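Cemthorpe open day, August

We got to the Ross building just after ten and could have stayed till they locked up! Pullico had opened its workrooms for the day, and I went straight for the storage (I am that sort of visitor). Everything has a home there, and the colours are so cheerful.
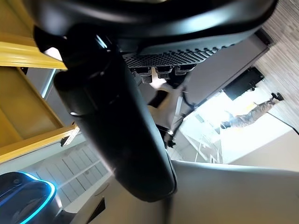 Yellow wooden shelving, with the small white drawers beyond

I came away wanting a yellow unit for my own back room. The tour also took in the packing room, then tea and a very good flapjack. Parking was easy and the 279 bus stops at the gate. Next stop, Ukent.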